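Section 4. Looking Inside and Checking the Power Supply

Welcome back, and well done for getting the cover off! This part of the Clornness refurbishing guide is a gentle one, so take your time.

1. Shut the computer down, unplug it from the wall, and hold the power button in for 20 seconds.

2. Touch bare metal on the chassis before you reach in (and again whenever you come back from the coffee pot).

3. Find the power supply and the white label on its face. Copy the maker's name and the specification lines onto your worksheet, and please don't trust your memory with that small print.
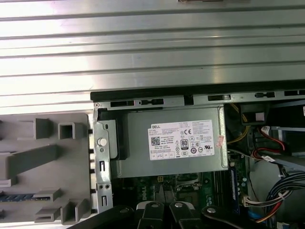
A reader in the Vivumport forum wrote in to say that a phone flashlight held low and to one side makes the fine print much easier to read, and we've been doing it that way ever since.

4. Look over the brackets and rails for bent metal, and dust them with a soft, dry brush.

CAUTION: Never open the power supply housing itself. Parts inside can hold a charge long after the cord is out.

Note: If your label is too worn to read, leave that line blank and go on to Section 5.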